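Nutrient Runoff in the Fetach Creek Watershed
Student Project Report, Environmental Science II

Background

Fetach Creek starts in farmland north of Urolstead and empties into Stakholm Lake. The lake has had thick mats of algae at its shallow end for several summers. Our group wanted to find out where along the creek the phosphorus levels go up. Most people we talked to in town blamed the farms, but the creek also passes a golf course and a neighborhood with older septic systems.

Methods

We picked 11 sampling sites between the headwaters and the lake. At each site we filled two bottles from the middle of the current, facing upstream, and kept them in a cooler until we got back to school. Samples were tested for total phosphorus within five hours. We went out on dry days in April and May and once the morning after a heavy rain. Site 7 could only be reached from the road bridge, so there we lowered the bottle on a rope.

We also wrote down water temperature, stream width and what was growing on each bank.

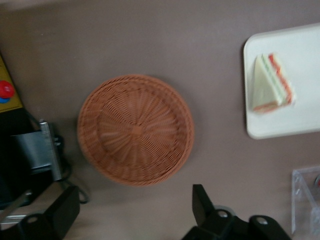

Hämäläinen wrote in the comments on our first draft that we should not put the dry-day and rain samples in the same average, and that one storm is not enough to say what storms do in general. We separated the two sets after that, and the rain results are reported on their own.

Results

On dry days, phosphorus stayed low through the farm section and rose between Sites 6 and 8, next to the septic neighborhood. At Site 8 it averaged 80 micrograms per liter. The farm sites averaged 45.

After the rain the pattern was different. The highest readings were at Sites 2 and 3, where plowed fields come right up to the bank. Sites with a strip of brush or trees had lower readings than the bare ones.

Limits

The test kit is hard to read at low values, and two of us sometimes disagreed on the color match. We had no flow meter, so we can't say how much phosphorus reaches the lake in total. Site 10 was skipped in April due to high water.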